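Serving Tray Refresh, Vumetdale Community Dining Room
Progress report to the Petrauskas Fund
5 December 2018

Where we stand

We are two months into the grant and it has been a really good stretch! The old trays are out of daily use, the first delivery of new ones has come in, and the lunch line is moving faster than it has in years. The full order is 396 trays. Of those, 161 are on the shelves and being used every day, and Godell has confirmed that the rest will ship in one lot after the holidays.

Spending so far

We have paid $3,835 to date, which covers the first delivery, freight and the two rolling racks. Everything came in at the quoted price. The second invoice will be due when the remaining trays arrive, and we expect to stay inside the budget line you approved.

Choosing the tray

This part took longer than planned. We had samples in from two suppliers, Godell and Grestik, and used both at lunch through the first half of November. The Grestik tray was lighter, but it had molded compartments and our soup bowls would not sit level in them. Diners kept asking for a flat one, and so did the dish crew.

We went with the large Godell tray in cream. It has a plain flat floor, rounded corners and a raised lip all the way around, so a full plate, a bowl and a cup fit in whatever order people like. We left off the printed logo, and that saved a little on each piece. The color was a worry at first (would it show every coffee ring?) but it looks lovely on our white tables and brightens up the whole room. 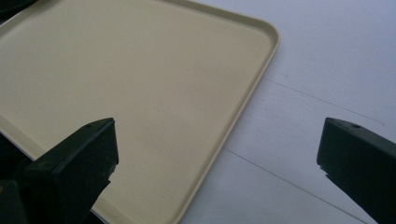 What we have heard from diners

The comment cards have been a pleasure to read. Several of our older guests mentioned the lip – it gives them something to hold, and they feel steadier walking from the counter to a seat. Parents like that there is room for a child's plate next to their own. We had one complaint that the trays are too wide for the small tables by the window, and that is fair. We are trying those tables pushed together in pairs.

In the dish room

The crew is happy. With no compartments to scrub, trays go through the machine in one pass. Stacks do tend to stick when they are put away damp, so we now stand them in the racks to dry before stacking.

Still to do

Receive and check the second delivery.
Find a home for the old trays. A summer camp has asked for some of them.
Add a third rack if the budget allows.
Send you the final figures with copies of both invoices.

Please come by for lunch any time and carry one for yourselves. We would love to show you the room at its busiest!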